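Skernbridge wants another two hours from me on the tabletop cell, so you all get a thread about gripper maintenance. Mute me now if you have plans.

The claim on the sheet that came with the cell: fingers are "service free for 800 cycles". I have opinions on this. The counter stood at 2,008 when I took over in August and the service log was one line long. The line said "fine".

It was not fine. The right finger had crept on its mount, so the two tips met at a slant. Thick parts, no trouble. Anything thin got spat out sideways.

Standard advice from Lornano is to turn up the grip force. Standard advice from Lornano is always to turn up the grip force. All that does is cook the motor and bend your work.

What I did instead: power off, finger screws out, wiped the mating faces, put both fingers back loose, closed them gently on a flat steel strip, then tightened a bit at a time, side to side. Twenty minutes if you have the right hex key. I did not have the right hex key.

Then rehome with the jaws shut and write the new zero down. On paper. Luzius Ammann swears the controller remembers it. Luzius has also rehomed that cell more often than anyone alive, so draw your own conclusions.

Next, the pads. Everyone wants to swap them the moment they look tatty. I'd leave them. Scuffs are cosmetic until something slips, and a fresh pad has to be bedded in all over again.

For a grip check I don't trust the foam cubes in the kit. A foam cube would pass in a pair of oven gloves. Give it something awkward, with a curve and a bit of metal in it.

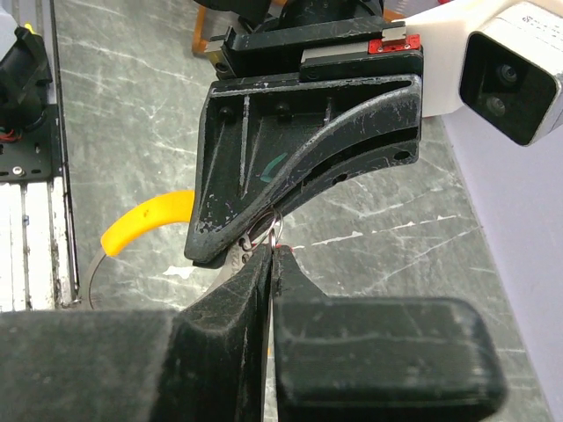

Scissors in the fingertips, yellow handle out to the left. Pads scuffed and dusty, and staying on.

Yee-man Yen asked whether one pinch proves anything. No. I want 32 picks with the finger screws checked before and after, and if they've moved I'll be back with threadlock and a worse mood.

Also not convinced by the Olar people's idea of a weekly "health score". A score of what? Put a paint mark across the screw head and look at it.

Log now has a second line. It does not say "fine".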